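# The Cup Station, a Small Gallery

Every floor at Drorkano has something it is known for. The first floor has daylight. The third has the good printer. We have a cup dispenser, and after the year we've had with cups, I think it deserves a page of its own.

Some background for anyone who joined recently. Until February we kept paper cups the way most places do, in a torn plastic sleeve lying on its side next to the water cooler. You reached in for one cup and pulled out four. You put three back, having now touched all of them. Judite Sequeira from accounts brought this up at two meetings in a row, the second time with a diagram, and after that there was a budget.

The budget went on an Okix upright dispenser, the clear kind. Henrique Rebelo wanted the steel one, on the grounds that it looked like it belonged in a hospital. Inês Bastos pointed out that with steel you can't see when you're running low, and that the whole history of this floor is people not seeing when we're running low. Clear won. Henrique has been gracious about it, in the sense that he only mentions it when he's thirsty.

The table was already ours. It came from Esteves, the furniture place by the bus depot that has been closing down for as long as I've worked here, and it spent its first months holding up a fern.

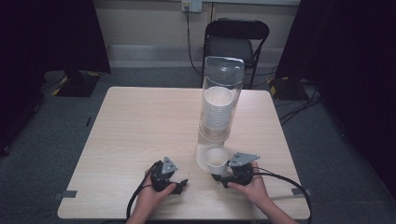
**How many cups should you load at a time?**

Load 70 at most. The tube will physically accept more, but the stack gets squeezed under the lid and the bottom cups start sticking together, and then they come out in pairs.

Loading has turned into a minor art form. Take the lid off, hold the sleeve of cups upside down over the tube, and lower the whole lot in with the openings facing down the way the leaflet shows for your model (ours shows it twice, once wrongly, so Inês has crossed out the wrong one). Don't drop them in from a height. Cristóvão Moreira dropped them in from a height, and we spent a good part of a Thursday getting a crushed cup out of the mechanism with a ruler and then with a longer ruler.

The cups themselves are Ploltadent, the plain white ones. They come in a case of 500, and the case lives on the bottom shelf of the supply closet behind the toner. We did try a cheaper cup over the summer. It had a slightly wider rim, so slight that you'd need calipers to care, and the dispenser cared very much. It would hold on to a cup until you gave up and walked away, then let it go behind your back. Daichi Ishida, who was on the phone with a client one of those times, asked us to please go back to the old ones, and we did.

A few things people have asked me by the cooler, gathered here so I can drink my water in peace:

- Ploltadent makes a lid for these cups. We don't stock it. You are walking eleven steps.
- The cups are fine for coffee, for a while. Doubling up helps your fingers and ruins Inês's ordering spreadsheet, so use a mug if you own one.
- If a cup lands on its side, it's still a cup. Please use it. Do not feed it back up into the tube from below, which someone has tried.
- The dispenser comes apart for washing. Warm water and dish soap only, and let it dry all the way before the cups go back. Paper cups and a damp tube become one object very quickly.

On the subject of where it stands: the dispenser goes toward the middle of the table, and it stays there. When it first arrived we had it right on the corner, where it was handy for everybody and especially handy for everybody's elbows. It went over twice in one week. Clear plastic makes a remarkable noise on the way down, and Henrique was heard to say "steel" quite softly from the other end of the room. 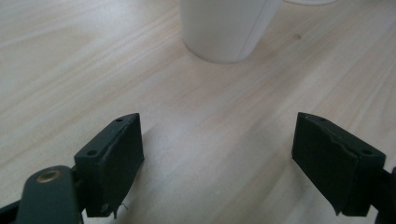
*White cup, pale wood, and the small dark spot in the grain that everyone tries to wipe off once.*

I'll admit the table has grown on me. I thought it was too pale for a room full of coffee drinkers, and I still do, but it has a nice wavy grain if you're stuck waiting for the cooler to finish gurgling. Judite has a rule that rings get wiped when they're made. The rule has been followed often enough that I can't tell you where the worst ones were, and I made several of them.

Cleaning is a barely damp cloth, going with the grain, then a dry one. No spray cleaner, please. Esteves were firm on this when we bought it, in the tone of people who didn't want to see the table again. The fern's pot left a mark that took me an evening and a lot of patience to get out, and I would like that to remain my only evening spent with the table.

Used cups go in the paper bin only if they've held water. Anything that has held coffee goes in general waste, and anything that has held soup should prompt a conversation about why you are drinking soup out of a water cup. (Cristóvão, we've had the conversation.)

Inês places the next order on 23rd September, so if you have strong feelings about cup size, get them to her before then. She's heard the case for the larger cup. The larger cup doesn't fit the tube. She will tell you this kindly the first time.

The steel model is still in the Okix catalog, page 2, and somebody has left it open by the kettle.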